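Home Articles Issues Authors Contact

4.2 Which giveaways get kept

The results surprised us, and we were delighted! Of the 829 mugs handed out at the Fillport trade fair in September, far more were still in use six months later than the pens - even among visitors who had never heard of Bouvier. Color hardly mattered, but the size of the logo did, and small logos won easily.

Figure 2. Kitchen setting, rendered.

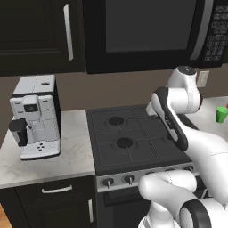

We would love to see this repeated with tote bags, which Lacroix left out of her Hillulum survey.

Related articles
Pens, Mugs and Memory
Logo Size on Drinkware
The Putside Tote Bag Study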